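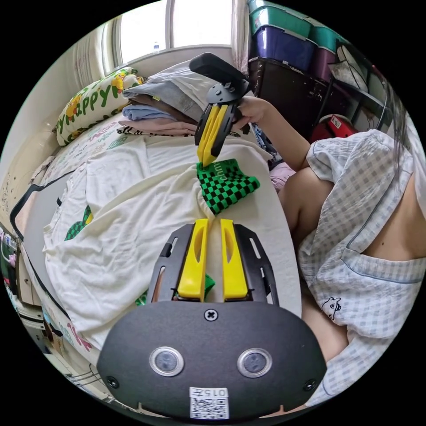
Print | E-mail this message

Subject: Re: Roof bars on the Uvell estate
Date: 25/12/2019

> Has anyone put the Rondavine bars on an Uvell estate with the flush rails? The Fenberg dealer says they don't fit and wants me to order theirs. We've got two kayaks to carry in July.

They do fit! I've had a set on mine for 14 months and I love them. You need the short feet, and the rubber pads go in with the thick end towards the windscreen. Mine were backwards for the first week and whistled like mad above 50.

Load limit in my handbook is 75 kg including the bars, so weigh your kayaks first (ours came in well under). I did 134 miles to the coast with both boats on and a stiff crosswind, and nothing budged. Fuel was a bit worse, but the Addo diesel has so much pull low down that you hardly notice the weight on hills.

Do the bolts up to 8 Nm, then check them again after the first trip. Mine wanted another quarter turn at the back.

The tailgate clears the rear bar by a whisker, so slide it forward one notch before you tighten anything. Brilliant car for this sort of thing, you'll have a great summer with it!

Print | E-mail this message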